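Progress report to the Haletti fund, second period
Project: Kamolrat, two-armed table tasks
Prepared by Pornthip Chuensuk, Lekby workshop

Dear all,

Thank you for your patience with this one. I had hoped to send it in early December, but we wanted to finish the last block of kitchen tasks first so that the numbers would mean something, and that took longer than I told you it would. I'll start with the numbers, since I know several of you read those on the train and leave the rest for later.

We closed the period with 2996 recorded examples that passed review. The plan we agreed on called for 800 in each of four task families, so we are a little short of the full amount, and all of the shortfall is in the fourth family, which is the cloth folding. The dishes, the small boxes and the cups are complete. Another 331 recordings were made and then set aside at review, mostly because an operator paused too long in the middle of a reach or because one of the arms was driven into a joint limit and had to be backed out. We have kept those in a separate folder with a note on each one. Ronow, who are doing the training side, have asked whether they might be useful later for teaching the system what a stalled attempt looks like, and I think that is a fair question to leave open.

A word on how the work goes day to day, as two of you are new to the fund. An operator sits at the controls and drives both arms through one task from start to finish. When the task is done they mark it good or doubtful, put the objects back in a fresh arrangement, and begin again. A reviewer who was not at the controls watches every recording the following morning and has the last say. It is slow, and I would be lying if I told you that people don't get tired of bowls by four in the afternoon, but the agreement between operators and reviewers has gone up nicely over the period, and we now argue over far fewer doubtful ones than we did in the spring.

The biggest change since my last report is the way we lay out the objects. Back then each operator chose the starting positions, and everybody, me included, drifted into habits. The bowls ended up in the same few spots over and over — comfortable for us, and not much use to a learner. We now work from a printed sheet of 61 starting layouts for the dish family, and the operators go through it in a shuffled order. Some layouts put things close together on purpose, so that the fingers have to come in at the rim without disturbing the neighbor. Others split the dishes between the tabletop and the rack, so that the same kind of bowl has to be dealt with at two heights.

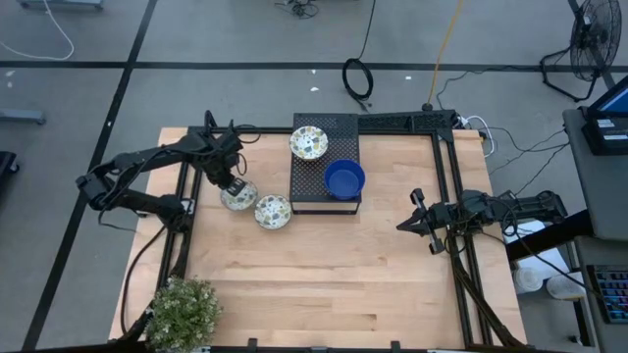 Dish family: left gripper at the rim of a speckled bowl, with two more speckled bowls and a blue one on and beside the rack.

Ronow ran a first training round on the dish recordings alone and sent us their impressions. They were pleased with how the approach to the rim came out and less pleased with the release, where the learned motion tends to let go a touch early. We looked back through our own recordings with that in mind and found that several operators, again including me, open the fingers in a hurry once the bowl is nearly down. We have written a short note for the operators asking them to set the bowl down fully, wait a beat and then open, and I would like to record a fresh batch of dish examples that way before we do anything clever about it.

On money, we are within the budget for operator hours and slightly over on spare parts, mainly fingertip pads and replacement cable. I would be grateful for your permission to move a small sum across from travel, as we don't expect to make the second trip to Ronow.

For the coming period we plan to finish the cloth folding, redo part of the dish family with the slower release, and write a layout sheet for the cups along the same lines. If any of you would like to come by Lekby and try the controls for yourselves, please do write to me. Mornings are best, before the reviewers need the big screen.

With warm thanks,
Pornthip Chuensuk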